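Packaging and Materials Handling, Unit 5
Reuse of Corrugated Cartons
Course handout. Instructor: Gwawr Prosser. Lab supervisor: Washington Magalhães.

5.1 Scope

This unit covers the sorting, preparation and repacking of used single-wall cartons. Palletizing and strapping are treated in Unit 6. Students should have read the Aswood notes on board grades before the Wednesday lab.

5.2 Terms

Major flaps: the pair attached to the long walls.
Minor flaps: the pair attached to the short walls.
Score: the crushed line along which a flap bends.
Manufacturer's joint: the glued or stapled corner where the blank closes into a tube.

5.3 Inspection before reuse

Set the open cartons on a hard, level floor. Look at the bottom seam from the inside first, then at the four corners, then at the rims. A carton is rejected if a tear crosses a score or if the bottom seam has opened. Tears confined to a flap or an upper wall edge are acceptable for contents under 11 kg. Old print, handling symbols and display markings have no bearing on strength, but they must be covered or turned inward if the carton will be shipped.

5.4 Folding flaps inward

A carton used as an open tray or bin holds its shape better with the flaps tucked inside. Grip the rim with both hands close together at the middle of the wall and work outward to the corners.
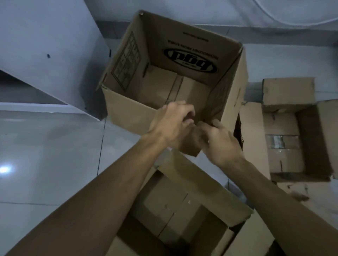 Fold along the existing score only. A second crease above or below it reduces the stacking strength of that wall, and in the Gruvley trials walls with a double crease were the first to buckle. Do the long walls before the short ones. If a flap springs back, press the score flat from the inside and repeat. Do not cut the flap off unless the carton is to be used as liner stock.

5.5 Loading film-wrapped bundles

Open all flaps fully before loading. Lower the bundle level and let the base take the weight before releasing it. Film snags on staples and rough board, so keep it clear of the rim. Leave a gap of nearly 20 mm below the top score for void fill.

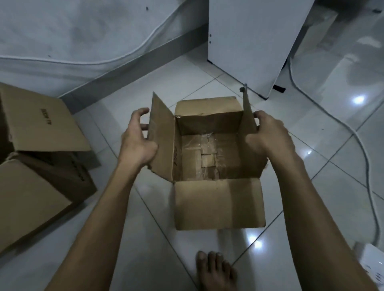 Should the film be removed before the carton is closed?
Leave it on. The film keeps the bundle together and limits scuffing against the walls. Remove it only when the items must be counted or when moisture is trapped inside.

5.6 Closing

Minor flaps first, then major flaps. Apply one strip of Flilletti 2-inch tape along the center seam, extending it down each end wall. Reused cartons get a second strip on the base.

Reading for next week: Hứa, chapter 11, sections on compression and humidity.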